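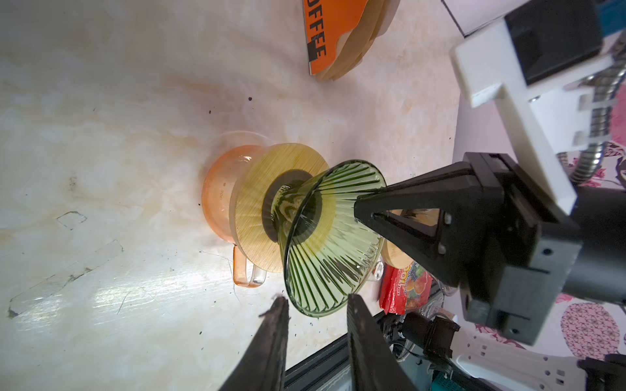

サイト内を検索 キーワードを入力

円錐ドリッパーまわりの道具と手順の見直し

最終更新:10月
印刷する | メールで送る

豆を深煎りから中煎りに替えたところ、同じ手順では味が薄くなった。挽き目を詰めれば濃くはなるが、今度は後半の落ちが遅くなり、渋みが残る。挽き目だけで合わせるのをやめて、道具の置き方から注ぎ方までを一通り見直した。以下はその記録である。

使っている道具から書く。ドリッパーはClelmontの円錐形で、内壁にリブがある。ミルはPivariの手挽き、はかりはDudekの0.1g表示のもの、紙はSkostixの円錐用。サーバーは以前から使っている耐熱ガラスのもので、側面に目盛りが印刷されている。300の目盛りは目安として見ることもあるが、終点の判定には使わない。目盛りは目の高さを合わせないと読み違えるし、抽出中は液面に泡が残ることもある。重さで見た方が早い。

ドリッパーとサーバーの間には円板を一枚挟む。中央に穴が開いていて、穴の縁に濃い色のリングがはまっている。ドリッパーの底はこのリングで受ける。取っ手も受け皿も付いていないドリッパーを使う場合、この円板の役目は思ったより大きい。確認するのは次の点である。

・円板がサーバーの口に対して偏っていないこと
・リングが穴から浮いていないこと
・ドリッパーを軽く押しても傾きが変わらないこと

リングが片側だけ浮いていると、ドリッパーはわずかに傾く。見た目ではほとんど分からないが、湯を注ぐと粉の層が片側だけ高く残る。これを注ぎ方の癖だと思い込んで、しばらく注ぐ位置ばかり直していた。円板を外してリングを押し込み直したら、粉の壁の高さはそろった。原因の切り分けとしては、まず水平を疑うべきだった。水準器は使わず、空のドリッパーに紙をセットしてから縁と円板の平行を横から見ている。

円板は水に漬けない。使用後は固く絞った布で両面を拭き、立てて乾かす。リングと穴の間には微粉が入りやすいので、何回かに一度はリングを外して、溝を乾いた刷毛で払う。濡れたまま組むとリングが滑って位置が決まらない。

次に紙。以前は袋から直接出していたが、口を閉じ忘れると端が反り、先端が潰れたものが混じる。今は箱を開いて、立てた状態で取り出せるようにしてある。
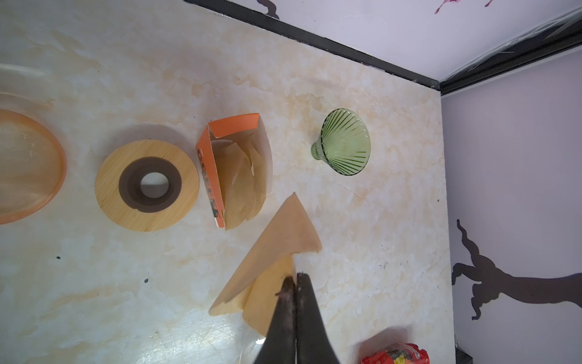 箱に立てておく利点は、束の向きがそろうことである。折り目の側が決まっていれば、取り出したあと持ち替えずに継ぎ目を折れる。難点は一枚ずつ離れにくいことで、円錐の紙は入れ子になっているため、上を引くと隣の紙が付いてくる。束を詰めすぎないことと、取り出す前に縁を指で一度しごくこと、この二つでかなり改善した。箱の置き場所はドリッパーの近くがよいが、湯気の当たる位置は避ける。ケトルの注ぎ口の側に置いていた時期は、手前の数枚だけ波打った。

継ぎ目の折り方についても書いておく。圧着された辺を、線に沿ってまっすぐ折る。線より内側で折ると円錐の角度が狭くなり、ドリッパーの壁から紙が離れる。線の外側で折ると逆に余りが出て、先端が底の穴に深く入らない。折ったら口を開き、先端を指で軽くつまんで形を出す。先端を強く潰すと、そこだけ二重になって落ちが遅くなるので、つまむのは形が出るところまでにする。

セットの順序は、円板、ドリッパー、紙の順。紙を入れたら、縁を一周見て、浮いている箇所がないかを確かめる。継ぎ目は取っ手の反対側に向けることに統一した。味に差が出るとは考えていない。毎回同じ向きにしておくと、落ちの偏りが出たときに紙が原因かどうかを判断しやすい。

粉は20gで固定している。豆の段階で量り、挽いたあとにもう一度量る。ミルの内部に残る分があるため、両者は一致しない。差が大きい日は静電気で付着していることが多く、挽く前の豆に水を一滴落として混ぜるとほぼ収まる。挽いた粉はいったん小さなガラス瓶に移す。瓶を経由するのは手間に見えるが、量り終えた粉を置いておけるので、湯の準備と時間を合わせやすい。瓶の口が狭い場合は、ドリッパーの中心の上で傾け、底を軽く叩いて落とす。一気に返すと粉が片側に寄り、あとで均す作業が増える。

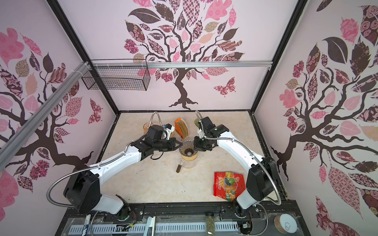

サーバーに載せた円錐ドリッパー。手前の小瓶は挽いた粉。

粉を入れたら、ドリッパーの側面を軽く叩いて表面を平らにする。叩きすぎると微粉が下に集まるので、平らになったらやめる。中央に窪みを作る方法も試した。最初の湯が中心に留まりやすい反面、窪みの深さが毎回変わるため、再現性の点で採用しなかった。

注湯は次の手順で行う。

1. はかりの上に全体を載せ、表示をゼロにする。
2. 中心から外に向けて60gを注ぎ、蒸らす。紙に直接当てない。
3. 表面の膨らみが止まり、艶が引いたら次を注ぐ。
4. 残りは細い湯で分けて注ぐ。液面を粉の壁より高くしない。
5. 終点に達したら、ドリッパーを外す。

終点は抽出液の重さで182gとした。中途半端な数字だが、使っているカップに注いだときの余白と、以前のノートで味の評価が安定していた回の値から決めたものである。粉は自重の2倍の湯を抱えるものとして計算し、その分を上乗せして注ぐ。注いだ総量で管理する人の方が多いと思う。自分の場合は、落ちきる前に外すことがあるため、液の重さで見ないと濃度の比較ができない。サーバーの空の重さをふたの裏に書いておけば、抽出後に量り直すだけで済む。

中煎りに替えてからの調整で効いたのは、挽き目よりも蒸らしのあとの一投目だった。深煎りの豆は膨らみで粉の層がほぐれるが、中煎りではあまり膨らまない。深煎りと同じつもりで静かに注ぐと、湯が中央だけを通ってしまう。一投目をやや勢いよく、円を少し大きく描いて入れるようにしたところ、挽き目を元に戻しても薄さは気にならなくなった。二投目以降は従来どおり静かに注ぐ。

この件はThitima Suwannaratさんにノートの写しを見てもらった。指摘は二点で、湯温の欄が空白の回が多いこと、豆の焙煎後の日数を書いていないことだった。どちらもそのとおりで、今の記録では一投目の変更と豆の状態の変化を完全には分けられない。湯温は沸騰後に別のポットへ一度移した時点で測ることにし、欄を埋めるようにした。

Sombat Nilsuwanさんからは、ドリッパーを外すときの置き場について意見をもらった。小皿で受けるのが普通だが、縁の低い皿だと、円板ごと外した場合に円板の端が先に当たって傾く。口の広い、縁の丸い器の方が安定する。器の内径がドリッパーの底より大きく、円板の外径より小さいことが条件になる。手持ちの器で合うものを探し、そこに落ち残りを受けるようにした。

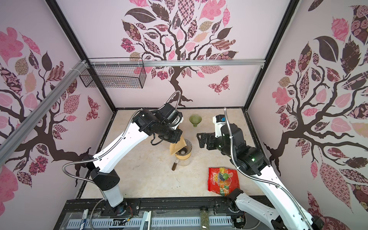 紙は先に湯通しした方がよいのか。

茶色い紙で匂いが気になる場合は湯通しする。通した湯はサーバーから必ず捨て、はかりの表示をゼロに戻してから粉を入れる。自分は今の紙では省いており、サーバーだけ別に温めている。

作業台の上の配置についても少し触れておく。天板は大理石調の明るい柄で、こぼれた粉はよく目立つ。掃除のしやすさから言えばありがたい。粉は濡らすと伸びて筋になるので、先に乾いた刷毛で集め、そのあと布で拭く。艶のある面は光の反射で汚れを見落とすことがあり、拭いたあとに角度を変えて見ると取り残しが分かる。

道具は、使う順に手前から奥ではなく、左右に並べる方が扱いやすかった。奥に置いた道具を取るとき、袖や腕がドリッパーの上を通るからである。サーバーの取っ手は利き手側に向ける。ケトルを持つ手とサーバーを動かす手が交差しない配置にしておくと、終点で外す動作が遅れない。182gに対して外すのが遅れた分は、そのまま後半の薄い液になって入る。

洗浄は、ガラスのものから先に行う。ドリッパーのリブの間には油分が残りやすく、スポンジの平らな面では届かない。柔らかいブラシをリブに沿って縦に動かす。横に動かすと溝の底に当たらない。すすいだら横にせず、広い口を下にして布の上で乾かす。台の上に横向きで置くと転がるし、縁の一点に重さがかかる。サーバーは取っ手の付け根に水が溜まるので、布の角を通して拭く。

残っている課題は二つある。一つは粉を20gより減らした場合の終点の決め方で、同じ比率で計算すると層が浅くなりすぎ、落ちが早い。もう一つは紙の銘柄を替えたときの挽き目の補正。Skostixの紙が残り少ないので、次は別の紙を同じ豆で試し、湯温の欄を埋めたうえで続きを書く。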